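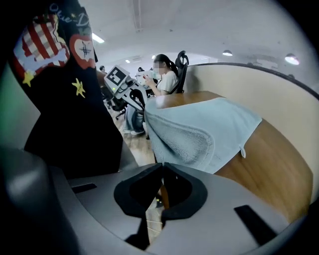

Camisa azul-marinho com um coração vermelho estampado.

Pesquisar neste repositório Pesquisar Limpar

Contratos de Comunicação Institucional de Skakport -- Ficha de Dados

Resumo

O presente conjunto reúne 1735 registos relativos a contratos de assessoria de imprensa, publicidade institucional e relações públicas celebrados pela administração regional de Skakport e pelas entidades dela dependentes. Cada registo corresponde a um contrato, a uma adenda ou a uma ordem de pagamento, tal como publicados no boletim oficial da região. Sempre que o contrato deu origem a um processo judicial, o registo inclui a referência do processo e a fase em que este se encontrava à data da recolha.

O conjunto destina-se a jornalistas, investigadores e serviços de auditoria. Não constitui fonte oficial e não substitui a consulta dos documentos originais.

Origem dos dados

Os contratos foram extraídos do boletim oficial de Skakport e do portal de compras de Vatley, que desde a reforma administrativa publica também os ajustes diretos. As referências judiciais provêm das pautas públicas do tribunal de Vomitz, competente para os crimes cometidos no exercício de funções públicas.

A extração foi efetuada com a ferramenta Espiritu, na versão que acompanha o repositório. Os documentos digitalizados sem camada de texto foram transcritos manualmente e estão assinalados no campo "transcricao_manual".

Campos

id_registo -- identificador interno, estável entre versões.
entidade -- designação da entidade adjudicante, na forma usada no documento.
entidade_norm -- designação normalizada, segundo a tabela entidades.csv.
adjudicatario -- nome da empresa contratada. Os nomes de pessoas singulares foram substituídos por um código.
objeto -- descrição do objeto do contrato, sem alterações.
procedimento -- concurso, consulta prévia, ajuste direto ou não indicado.
valor -- montante sem impostos, na moeda do contrato.
fase_judicial -- sem processo, inquérito, acusação, julgamento, decisão ou recurso.
transcricao_manual -- verdadeiro ou falso.

O campo "valor" está vazio em 47 registos. Trata-se de contratos cujo anexo financeiro não foi publicado, ou foi publicado com o montante rasurado. Optou-se por não estimar os valores em falta.

Limiar de inclusão

Foram excluídos os contratos de montante inferior a 100 unidades da moeda local, na sua maioria anúncios avulsos de editais. As adendas mantêm-se no conjunto independentemente do montante, desde que o contrato principal dele conste.
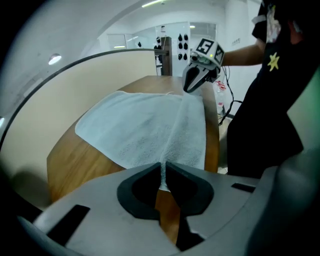 As adendas herdam ainda o objeto e o procedimento do contrato principal, salvo indicação expressa em contrário no documento. Nos casos em que a adenda altera o adjudicatário, por cessão da posição contratual, foram conservados os dois nomes, separados por ponto e vírgula.

Limitações

A presença de um contrato neste conjunto não indica irregularidade. A existência de acusação não equivale a condenação, e a fase judicial pode ter mudado depois da recolha, concluída em outubro. O tribunal de Vomitz retira das pautas os processos arquivados ao fim de 60 dias, pelo que alguns arquivamentos poderão não estar refletidos no campo "fase_judicial".

A classificação do procedimento segue a letra do boletim. Verificaram-se divergências entre o boletim e o portal de Vatley, sobretudo em contratos renovados; nesses registos prevalece o boletim, e a versão do portal figura no ficheiro divergencias.csv.

Os contratos celebrados por empresas de capitais mistos só estão cobertos quando a região detém a maioria do capital.

Utilização

Os ficheiros são distribuídos em CSV, com codificação UTF-8 e ponto e vírgula como separador. Recomenda-se a leitura dos campos de identificação como texto, para preservar os zeros iniciais. É permitida a reutilização para qualquer fim lícito, com indicação da fonte e da versão consultada.

Não é autorizada a tentativa de reidentificação das pessoas singulares codificadas.

Correções

Os pedidos de retificação devem indicar o id_registo e juntar cópia do documento que os fundamenta. As correções aceites são incluídas na versão seguinte e descritas no ficheiro alteracoes.txt -- os valores anteriores permanecem acessíveis nas versões arquivadas.

47 partilhas 2 comentários

Conjuntos relacionados
Declarações de interesses da assembleia de Skakport
Pautas do tribunal de Vomitz: série consolidada
Ajustes diretos no portal de Vatley
Espiritu: manual de extração de boletins oficiais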